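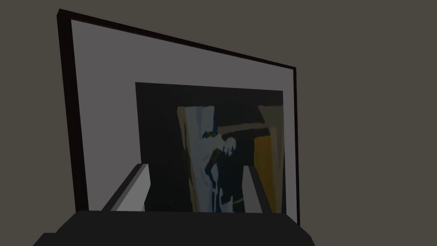
Figure 2. Rendered view of a framed work with a wide gray mat and a thin, nearly black border, seen at an oblique angle.

4.2 Framing and mat width in the lending collections

The second part of the survey dealt with the physical presentation of works on paper held by public lending collections. Lending collections differ from museums in one respect that matters here: the works leave the building, often for months at a time, and are hung by borrowers in offices, waiting rooms, stairwells and private homes. The frame and mat must therefore protect the work in rooms over which the collection has no control. They also affect whether a work is borrowed at all, a point that earlier studies of circulation have left mostly to one side.

Records were obtained from two collections, Damow and Hiltulell. Damow holds 3000 works on paper, of which 1277 were framed and available for loan during the study period. Hiltulell is smaller and keeps its loan records on paper cards; these were transcribed for the present study and checked against the shelf list. Works that had been withdrawn for repair were left out, as were works lent only as part of a set.

For each work, the width of the mat was measured at the left, right, top and bottom margins. Mats were then grouped as narrow, medium or wide in relation to the size of the sheet. Color was recorded using the collections' own terms, which are not fully consistent. Damow uses "gray" for a range of neutral tones that Hiltulell divides into "stone," "slate" and "pale slate." We have merged these under the single heading of gray. The two collections also differ in their use of "off-white," and comparisons involving this term should be read with caution.

At Damow, works with wide mats were borrowed more often than works of similar size with narrow mats. The difference was clearest for small prints and was not found for sheets above the medium size class. Staff suggested that borrowers choose by the outer size of the frame, having measured a wall before their visit, and that a small print in a narrow mat is passed over as too small for the space. The loan records cannot confirm this account, but it agrees with the comments left on return forms, where the size of the framed work is mentioned more often than its subject.

No such pattern appeared at Hiltulell. Most of its mats were cut to one standard width under a contract with the Jadoon workshop, and the few exceptions are older works in their original frames. With so little variation, the absence of an effect at Hiltulell cannot be taken as evidence against the result from Damow.

Mat color showed a weaker relation to borrowing. Gray mats were chosen slightly more often by offices and slightly less often by households. Borrowers who returned a work early rarely gave color as the reason. The most common reasons were a change of room, glare from a window and damage to the hanging wire.

Glare deserves separate comment. Neither collection uses coated glazing as a rule, and both advise borrowers to hang works away from direct light. In practice many works are hung in corridors and on stairs, where they are approached from the side and seldom viewed straight on. At such angles the near margin of the mat takes up more of the visible surface than the far margin, and the margins of the mat no longer look even (see Figure 2). Framing manuals assume a viewer standing directly in front of the work and give no guidance for these settings. A collection that lends mainly to offices may wish to consider this when ordering new mats.

Condition reports gave a further result. Wide mats were linked to fewer cases of edge damage to the sheet, but also to more cases of sagging, in which the mat board had bowed away from the glazing. Sagging was most frequent in works stored flat between loans. Following a change in practice in March, Damow now stores all framed works upright in padded racks of the Ula type, with boards between them. It is too early to judge the effect on the rate of repair.

The findings in this section rest on loans as recorded and do not include works that were requested while already out. Hiltulell keeps no waiting list. Damow keeps one but clears it every Tuesday, and past entries could not be recovered. Demand for the most popular works is therefore likely to be understated at both sites. Section 4.3 turns to the cost of reframing.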